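CHAPTER 9
A Place for Every Cup: Storing Things in Small Kitchens

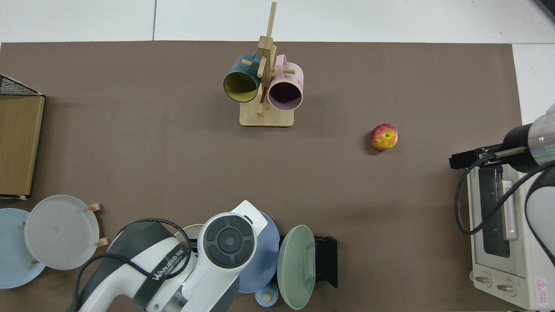
Figure 9.1 Mugs on a wooden mug tree, with plates stored upright and a toaster oven close by.

Go stand in your kitchen for a minute before you read any further. Open a cabinet. How many things do you have to move to reach the plate at the bottom of the stack? If the answer is "most of them," you have already met the main problem of this chapter, and it is a wonderful one to work on!

Storage is a design subject in its own right. A plate lying flat under eleven others takes up very little room, but it costs you effort every time you want it. Stand the same plate on its edge between pegs and you can lift it out with one hand. Mugs work in a similar way. Hung from pegs on a central post, they use the air over the counter – space that most of us pay for and never touch.

Danica Čierny, whose household studies we will follow through the next 3 sections, asked families to write down every time they reached for a dish or a cup. By the end of May she had more than 4000 entries, and they make great reading. One family owned 128 pieces of tableware and used the same small handful day after day. The rest sat in the dark, well stacked and hard to get at.

We will use her notes to practice two ideas. The first is reach, the distance and number of moves between you and the thing you want. The second is footprint, the patch of counter or shelf an object claims for itself. A toaster oven has a large footprint and stays put. A mug tree has a small one and can be picked up and moved, mugs and all (carefully, please).

Before you start Section 9.1, draw your own counter from above. Mark each object that lives there and shade the ones you used this morning. Keep the drawing – you will need it for the Mortimer Lyons shelf problem at the end of the chapter.

Key terms: reach, footprint, upright storage, hanging storage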